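From: Hefin Pugh
To: travitbridge-users
Date: 2025-02-14
Subject: Re: [travitbridge-users] Hold detector fires twice on cloth, segments come out wrong

Replying to the list so it lands in the archive, where the next person can fail to find it.

On the earlier message, Seidel support wrote:

> We have been running the segmenter over our cloth episodes with the
> stock config. On rigid parts it is fine. On cloth we get two "hold"
> segments where there should be one, usually with a very short "move"
> wedged between them. Planner then treats the second hold as a new
> grasp and asks for a regrasp that makes no sense.
>
> We tried raising min_hold_frames to 65. This removed the short
> segments and also removed most of the real ones.
>
> Is this a bug in the jaw signal, the pose stream, or us?

A little of each, but mostly ours. Sorry about the weekend you presumably lost to it.

The stock hold detector was written for blocks. It looks at jaw width and tool speed, and if the jaw has stopped closing and the tool isn't moving much, it calls that a hold. Blocks are very obliging about this. Cloth is thin enough that the jaw width at "gripping a corner" and the jaw width at "gripping nothing at all" are close to the same number, so the detector leans on speed, and people's hands do not stay still when they hold something up in the air. They drift a bit and settle. Each settle looks to the code like a fresh hold.

I went back through our own cloth set to see how bad it was. Out of 1564 episodes, a depressing share had at least one split hold, nearly all of them in the part where both corners are up and the operator is squaring the thing off before putting it down. The pose I mean is this one:

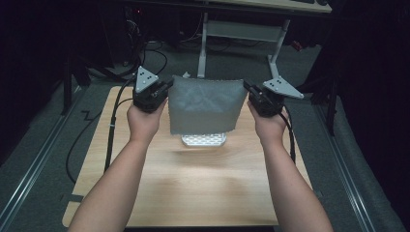 Both top corners in the jaws, cloth hanging between the two handhelds.

For anyone who hasn't stared at this stage as long as I have: with both corners gripped, the two tools stop being independent. The useful signal is the distance between the jaws, which can't grow past the width of the cloth without something giving, and while the top edge is kept stretched it barely changes at all. Each hand can wander, and as long as they wander together, it's one hold. The stock detector has no idea the other hand exists. It runs per arm and then the merge step glues the two timelines together with the confidence of a man assembling furniture from memory.

So, the fix. There is a branch called paired-hold that does 3 things differently:

1. It computes the jaw-to-jaw distance from the two pose streams and smooths that, leaving the per-arm speeds alone.

2. It opens a paired hold when both jaws have stopped closing and the distance has gone flat. Once open, it stays open until either jaw opens or the distance changes by more than pair_slack.

3. It writes the paired hold as a single segment with both arms listed, so the planner sees one thing. If you have downstream code that assumes one arm per segment, it will fall over, loudly. I left it loud on purpose.

To turn it on, put this in your config:

hold.mode = paired
hold.pair_slack = 2
hold.min_hold_frames = (leave it alone)

pair_slack is in centimeters, in a codebase where everything else is in meters. I know. It was like that when I got here, and the Monach importer depends on it, so changing it breaks files from as far back as July. There's an open ticket. It has a lot of thumbs up on it and no patch.

Please do put min_hold_frames back to the default before you try the branch. At 65 you will throw away the good segments before my code ever gets to see them, and then you'll write to me again, and we'll both be sad.

Some things the branch does not handle:

Clock offset between the two pose streams. If left and right are stamped by different clocks, the distance signal picks up a wobble every time the pair moves sideways, and you'll get splits again. Run check_sync first. If it complains, believe it. I spent two days not believing it.

Slipped corners. If one corner drops out and the jaw stays where it was, nothing in the pose data changes and the hold carries on happily with cloth attached on one side only. You need the camera for that. Ginder has a small cloth-presence check that looks at the patch just below each jaw, and it works well enough on our footage if the cloth and whatever is behind it are different shades. Gray cloth over dark carpet is less fun than you would think, particularly toward the bottom hem. I restrict it to the area near the jaws and ignore the hem completely.

Handing a corner from one hand to the other. The distance goes to nearly nothing and the detector decides the hold is over. Arguably it's right. I haven't made up my mind, so if you have an opinion, send it along with a short episode that shows why.

On your actual question about the planner: the regrasp request comes from the rule that any new hold must be preceded by a grasp. With one segment instead of two, the rule has nothing to trip on. I would still like it to print a warning instead of quietly inventing a grasp nobody performed, and I'll send a separate patch for that, separate so that we can have the argument about log levels in its own thread.

If someone can run the branch on episodes that aren't square cloth, I'd be grateful. Towels, sleeves, anything with a top edge that isn't straight. Mine are all the same shape and I have started to suspect the smoothing window of knowing it.

Relabeling an existing set doesn't need the raw video unless you use the Ginder check. Point resegment at the pose files and give it a new output folder. Do give it a new output folder. The default is the old one.

Hefin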